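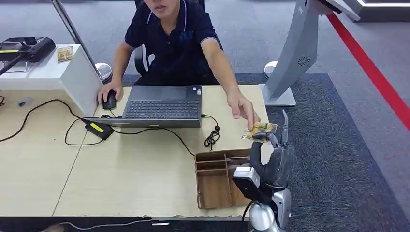

Rainer Hagedorn has been lending money to ports for long enough to distrust any presentation with a sunset in it. "If there's a sunset, there's no cash flow," he says, and orders a second coffee.

His fund, Vutance, spent most of last year buying into small freight harbours, the sort with one crane and a café that shuts at two. The biggest purchase so far is a stake in Skadov, which handles timber, salt and, in a good week, tractors. Fashionable it is not. Hagedorn seems rather pleased about that.

"Everyone wanted data centres. I was outbid on three of them by people who couldn't find the fuse box. Then I went to look at a quay, and I was the only one there apart from a man with a dog."

What he got for his money was 542 metres of berth and a drainage problem. The yield, he says, is more than 13 per cent before repairs. And after repairs? "Ask me in July."

The returns come from dull places: storage fees, pilotage, weighbridge charges. Last year the weighbridge logged 2,638 lorries, each of which paid for the privilege. Hagedorn talks about the weighbridge the way other men talk about their boats.

Not everything has gone his way. A plan to add a cold store at Fuladham fell over when the power connection was priced, and Amin, the shipping line he had hoped would be its main tenant, went up the coast instead. "They sent a very nice letter," he says. "I've kept it."

Would he tell private investors to follow him in? He winces. Harbours are slow to buy and slower to sell, and the sea - which has no interest in your exit date - keeps knocking bits off them.

"Put in what you can forget about for ten years," he says. "Then go and look at it now and again. Take boots."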